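ロボットは家の仕事ができるようになったか
しくみを知るシリーズ 家事と機械

家の中には、もう機械にまかせている仕事がいくつもある。洗濯機は服を洗い、食器洗い機は皿を洗い、掃除ロボットは床のごみを吸いとる。では、洗い終わった服をたたむ仕事はどうだろうか。工場では何十年も前からロボットが自動車を組み立てている。それなのに、Tシャツをたたむロボットがいる家はまだほとんどない。このページでは、その理由を順番に説明する。

1 工場のロボットと家の仕事のちがい

工場のロボットは、同じ場所で同じ動きをくり返すのが得意である。部品は決まった位置に、決まった向きで運ばれてくる。ロボットの腕は床に固定されている。人が近づかないように、まわりをさくで囲むことも多い。プログラムには「ここまで腕をのばす」「ここで指をとじる」「ここまで持ち上げる」という命令が並んでいて、ロボットはそれを順に実行する。

家の中では、この前提がくずれる。コップは毎日ちがう場所に置かれる。いすは引いたままになっていることもある。洗濯かごの中の服は、二度と同じ形にはならない。位置も形も前もって決められないものに対しては、決まった動きの命令だけでは役に立たない。

そこで家の仕事をするロボットには、次の能力が必要になる。

見る:カメラの映像から、何がどこにあるかを調べる。
決める:どこをつかみ、どう動かすかを選ぶ。
動かす:腕と指を動かし、うまくいっているかを途中で確かめる。

人間はこれを考えずに行っている。機械の場合は、一つ一つを作りこむか、たくさんの例から学ばせる必要がある。

2 布はなぜむずかしいか

箱や缶のように形が変わらないものを「剛体(ごうたい)」という。剛体は、どこを持っても全体の形が変わらない。一つの角の位置と向きがわかれば、ほかの角の位置も計算できる。

布はちがう。はしを持ち上げると、残りの部分がたれ下がり、ねじれ、重なる。このように力を受けると大きく形が変わるものを「柔軟物(じゅうなんぶつ)」とよぶ。Tシャツもタオルもシーツも柔軟物である。

丸まったTシャツには、機械にとって困る点がある。まず、大部分がかくれている。カメラに見えるのは表に出ているところだけで、そでが内側に入りこんでいると、そでがどこにあるかわからない。次に、しわとふちの区別がむずかしい。布の折れ目は、映像の中ではすそのふちとよく似た線に見える。さらに、うすい。指をとじるときの高さが少しずれると、何もつかめなかったり、下のシーツまで一緒につまんだりする。

人間なら、とりあえず持ち上げてふってみる。広がった形を見て、肩の部分をさがして持ちかえる。この「とりあえずやってみて、結果を見て次を決める」という方法を、機械にも身につけさせる研究が進められている。

3 お手本を集める

動き方を一つずつ命令として書くかわりに、人間のお手本から学ばせる方法がある。これを「模倣学習(もほうがくしゅう)」という。模倣とは、まねをすることである。

模倣学習では、人間が仕事をしているときの映像と、手の動きの記録を組にして集める。コンピューターはその組を大量に調べ、「こう見えるときは、こう動かす」という関係を見つける。この関係を数の計算で表したものを「モデル」という。

お手本をとる方法は一つではない。よく使われるのは、離れたところからロボットの腕を人が操縦する方法と、ロボットの指と同じような形の道具を人が手に持って作業する方法である。あとの方法は「ハンドヘルドグリッパー」を使う。グリッパーとは、ものをつかむ部分のことで、ハンドヘルドは「手に持つ」という意味である。

手で持つ道具を使うと、ロボット本体がなくてもお手本をとることができる。また、人間の五本の指ではなく、ロボットに近い形のつめでつかむので、ロボットにもまねのしやすい動きになる。そのかわり、作業をする人にとってはやりにくい。ふだんなら指先でさぐってわかる布の厚みが、道具を通すとわかりにくくなるためである。

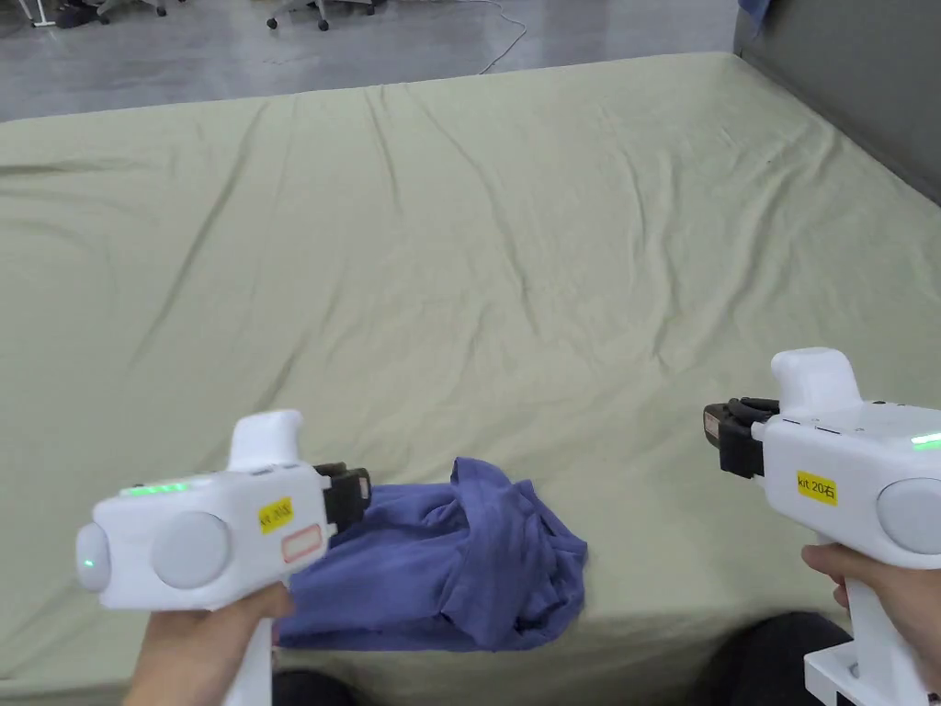 両手に持ったグリッパーと、シーツの上の服。黄色いラベルには、右手側に「kit 20右」とある。つかむ部分は黒いつめになっている。

服をあつかう仕事では、左右の手の役わりが変わっていく。片方が布をおさえ、もう片方が引く。両方で肩の部分を持ち、同時に動かすこともある。そのため、記録では左手と右手の動きをそれぞれ残し、時刻をそろえておく。時刻がずれると、モデルは「右手が引いてから左手がおさえる」というまちがった順番を学んでしまう。

置き場所の条件も結果に影響する。やわらかい面の上では、つめを押しつけると面がしずむ。かたい机の上で集めたお手本だけを使うと、モデルはしずむ面での力のかげんを学べない。シーツにしわがあれば、服のしわとまぎらわしくなる。学校のテストで練習問題と少しちがう問題が出ると手が止まることがあるが、モデルにも同じことが起こる。そこで、いろいろな面、いろいろな色、いろいろな明るさでお手本をとる。

4 ある練習計画の例

たたむ動作を研究しているフローティス(Flotis)という小さな会社では、フォン・ジエップ(Phong Diệp)さんがお手本集めの計画を作っている。この会社の計画では、一つの種類の服について900回分のお手本をとる。服の種類は16ある。Tシャツ、長そでのシャツ、タオル、くつ下などである。

1回分のお手本は、服を丸めて置いた状態から始まり、たたみ終えて手をはなしたところで終わる。長さの上限は60秒と決めてある。これをこえたものは別の組に分ける。失敗して持ち直した記録は、捨てずに残す。つかみそこねたあとの動きが入っていないと、モデルは失敗したときに何をすればよいかを学べない。

フォルカー・ブリンクマン(Volker Brinkmann)さんは、学習のあとの試験を受け持っている。試験では、お手本に一度も使っていない服をロボットにわたす。使った服で試しても、覚えた動きをそのままくり返しているだけかもしれないからである。ブリンクマンさんの記録用紙には、次の欄がある。

最初の一回でつかめたか
つかんだ場所は正しかったか
重なりを広げられたか
たたんだあとの形は四角か
途中で人が手を貸したか

最後の欄が特に重要である。人が一度でも手を貸したら、その回は「自動でできた」とは数えない。

5 今できること、まだむずかしいこと

現在の技術で、どの家事がどのくらい機械に向いているかを整理する。

【機械にまかせやすい】
床の掃除機がけ。床は平らで、つかむ動作がいらない。段差や細いコードは苦手である。
服や食器を洗うこと。閉じた箱の中で水と洗剤を動かす仕事であり、中のものの正確な位置を知る必要がない。

【条件がそろえばできる】
広げたタオルをたたむこと。四つの角が見えていれば、手順は少ない。
決まった形の箱を棚に並べること。店や倉庫では、棚の寸法を機械に合わせて作ることができる。

【まだむずかしい】
丸まった服の山から一枚だけ取り出すこと。
裏返ったくつ下を元にもどすこと。
ベッドのシーツをかけること。布が大きく、角を持ったまま反対側へ移動しなければならない。

「できる」という言葉には注意がいる。ロボットが服をたたむ動画を見たら、次の点を確かめるとよい。再生の速さは元のままか。服は最初から広げてあったか。続けて何枚できたか。どこかで人が操縦していないか。これらが書かれていない動画からは、ロボットの実力はわからない。

6 店の仕事ではどうか

店や作業場の仕事は、工場と家の中間にある。商品の箱は形がそろっているが、客が手に取って別の場所にもどすことがある。客が歩く通路では、さくで囲むこともできない。

衣料品の店には、試着された服をたたみ直す仕事がある。家の洗濯物とよく似ているが、見本と同じ大きさにそろえる必要があり、求められる正確さは家より高い。キーラン・マク・ギオラ(Kieran Mac Giolla)さんが働く店では、厚紙の板を服の背中に当て、板の幅に合わせて左右を折る。Tシャツなら、左右を折ったあと、すそから2回折れば終わる。このように道具で手順を単純にすると、人にとっても機械にとっても仕事は易しくなる。ロボットをかしこくする研究と、仕事のほうを機械に合わせる工夫は、同時に進められている。

7 家で試してみよう

用意するもの:Tシャツ1枚、料理用のトング2本(先がとがっていないもの)、ふとんまたは机

(1)Tシャツを丸めて、ふとんの上に置く。
(2)両手にトングを1本ずつ持つ。服に指でふれてはいけない。
(3)Tシャツを広げてから、たたむ。かかった時間を家の人にはかってもらう。
(4)机の上でも同じことをして、時間をくらべる。
(5)片目をつぶって、もう一度行う。

記録には時間だけでなく、つかみそこねた場所も書いておく。肩、そで、すそのどこで失敗が多かっただろうか。片目で行うと、ものまでの距離がつかみにくくなる。カメラが一つだけのロボットも、距離をはかるときに似た問題をかかえている。

8 ことばの整理

剛体:力を加えても形がほとんど変わらないもの。
柔軟物:力を加えると形が大きく変わるもの。布、ひも、紙など。
グリッパー:ロボットのつかむ部分。
模倣学習:お手本の記録から動き方を学ぶ方法。
モデル:見えたものから次の動きを計算するしくみ。

文 オシーン・シーハン(Oisín Sheehan)
次回は「食器を棚にしまう」を取り上げる。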